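Speaker notes, Surkis head-mounted capture kit
Revision: March 18, 2020. Speaker: Diane Després. Slides: Debora Costa.

## Slide 1: What is on offer

- The kit records a person doing small desk tasks from head height. The output is used to train arms to do the same tasks.
- One headset, one recorder, one licence for the Surkis labelling tool.
- We tested it against the Pesport rig we already own. Say early that Pesport is heavier and has the better clock.

## Slide 2: Price and terms

- 500 per month per headset, support included. No discount below 40 hours of footage.
- Falstead asked for a fixed price. Surkis has not answered yet; expect an answer in June.

## Slide 3: Task set B, pens and tray

Leave both stills up while talking. Pause before going on.

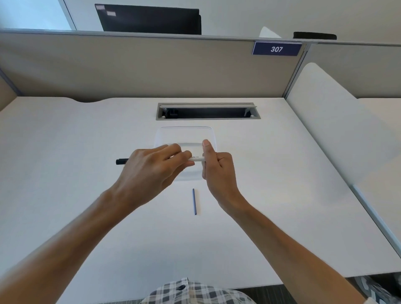

Marker, clear tray, white desk. Both stills are from desk 307.

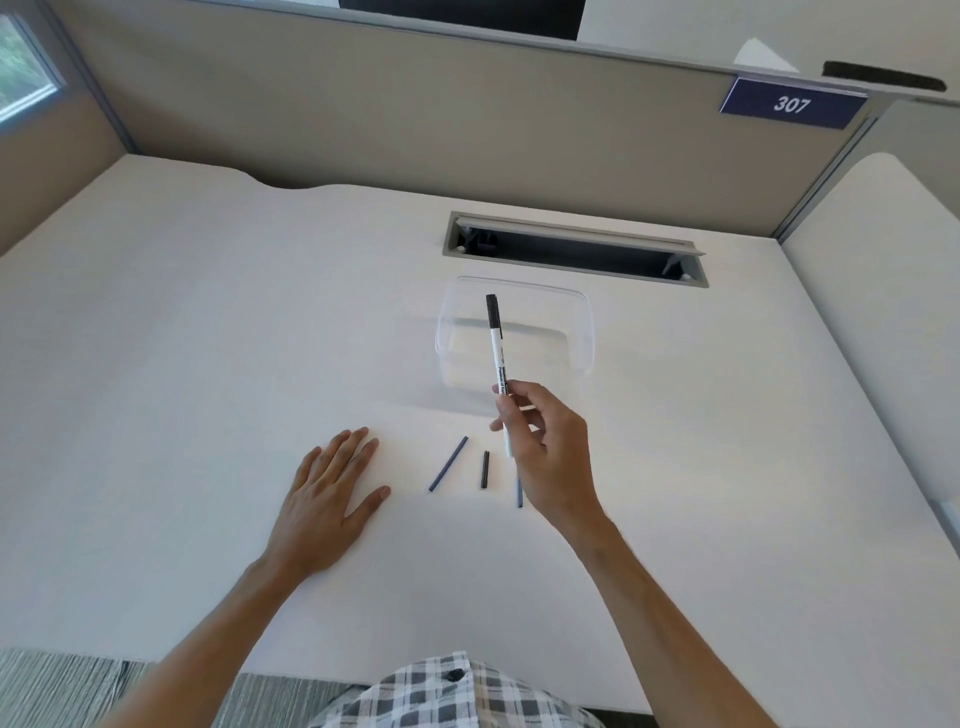

- Set B has 50 takes. We chose it for thin objects and low contrast.
- The labelling tool placed the tray outline correctly in 85 per cent of takes. Most of the errors were on the far rim.
- Two-handed grips need a separate label for each hand. The tool allows this, but the menu is two levels down and the setting is lost when a new take is opened.
- Where fingers hide part of an object, the tool guesses the full length. The guess can be switched off. We left it on.

## Slide 4: Headset in use

- Weight is fine for a short session. The strap slips on short hair.
- Exposure is locked at the start of each take. On pale desks, set it by hand or the rims of clear objects wash out.
- The file format opens in the Chin viewer without conversion. Pesport files do not.

If asked about depth: there is no depth sensor in this version. Do not speculate about the next one.

## Slide 5: Recommendation

- Rent two headsets for one quarter. Keep the Pesport rig for anything that needs exact timing.
- Debora has the raw label counts and will take questions on them. Questions on contract terms come to me.
- Leave the order form on screen during questions.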